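Categories: Campaign Tools / Voter Lists / Import and Matching

Ticket: Precinct 9 missing from walk sheets after July import
Opened by: Samran Chantharasri, Stotitby field office
Product: Nuchit, desktop version
Status: Resolved, one item left open

Good morning. I am responsible for the walk sheets for the council race in Stotitby. After I imported the July voter file from the county, I can print the sheets for every precinct except Precinct 9. When I choose Precinct 9 in the menu, Nuchit makes a PDF with the header and the map, but with no names under it. In the previous file this precinct had some 900 voters, so it cannot be empty.

The import itself did not show any error. It finished with the green message "Import complete". I repeated it two times, and then I repeated it on the computer of Nantana Petchrat, with the same result. We have doors to knock on from 4:30 p.m., so I would be grateful for a quick answer.

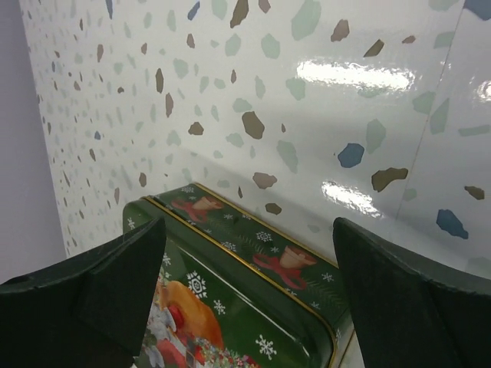
Printed bells and red bows on the Christmas tin.

Added 9:15 a.m.

I searched for one voter whom I know well, on the long street behind the middle school. She is in the database. Her address is right, her party is right, her voting history is there. But the field "Precinct" is blank. I looked at her neighbors and they are the same. So the people were imported, only they do not belong to any precinct now.

I did not edit anything by hand. I was afraid that the next import would write over it, or worse, that it would make each person double.
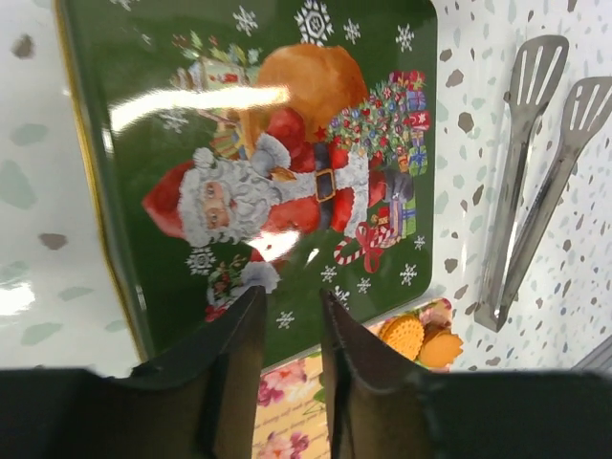 Lamai Saithong wrote back at 9:50 a.m. that she had seen this with another county. She asked me not to run the import again and to send her the first 40 rows of the file exactly as the county gave it, before any spreadsheet program had touched it. She also wanted to know if someone had opened the file and saved it.

My answer was yes. Nantana had opened it to delete an extra column with the old mailing codes, and saved it again as CSV. We do this with every file, and until now it was never a problem.

Answer from support, 10:20 a.m.

The county file writes the precinct as 009. The spreadsheet program thinks this is a number and saves it as 9. Nuchit looks for the text 009, does not find it, and leaves the field blank. All other precincts in Stotitby have letters in the code (for example E12), and the program does not change those. In the earlier files our precinct also had a letter, but the county gave it a new code in spring.

What we did:

Step 1. Made a backup from File > Archive. It took longer than I expected, so please do not close the window.

Step 2. Downloaded the file again from the county page and did not open it.

Step 3. In Nuchit, on the mapping screen, set the extra column to "Ignore" and set the precinct column to "Text". The second setting is hidden under a small arrow to the right of the column name - I had never noticed it.

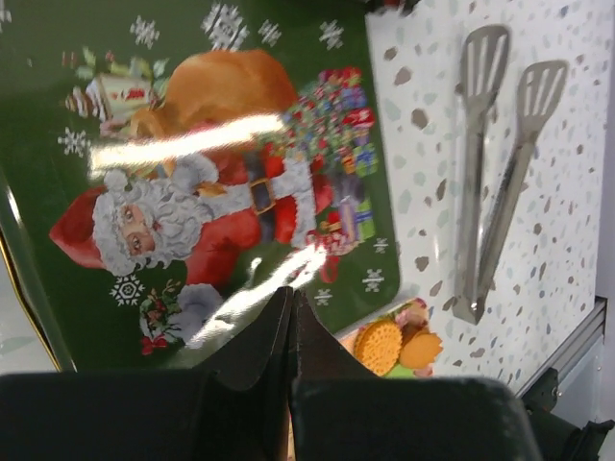
Step 4. Chose "Update existing records" and not "Add new". The match is made on the state voter ID.

Step 5. Ran the import in batches of 1000 rows and read the log after each batch.

Step 6. Printed a test sheet for Precinct 9. The names are back, in the correct order of the street, odd side first. 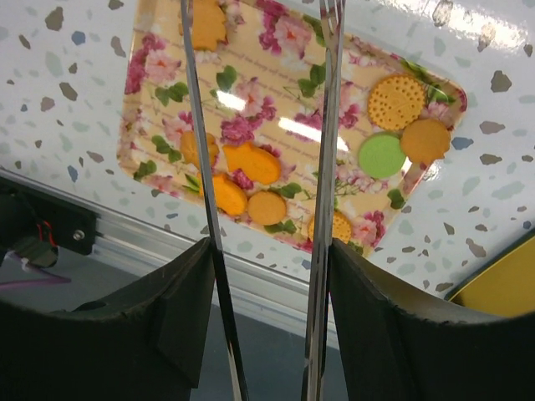 Page 2 of 2

Still open: the notes from the doors. Clifford Arsenault had walked two streets of Precinct 9 in the evening before, with the sheets from the old file, and Surachet Siriwan typed in his results while the precinct field was blank. The answers (supports, undecided, moved away) are saved with the voters, but the turf report shows these streets as not visited. Lamai Saithong says that the report is calculated at night and should be right tomorrow. If it is not, she will start the calculation from her side.

One request for the next version, if possible: please show a warning when the precinct field is blank after an import. The log has a line "unmatched values: 1", and this is correct, it is one value. But behind this one value was a whole precinct, and I read it as one voter.

Update, 3:40 p.m.: sheets are printed and the clipboards went out. I keep the ticket open until I see the turf report.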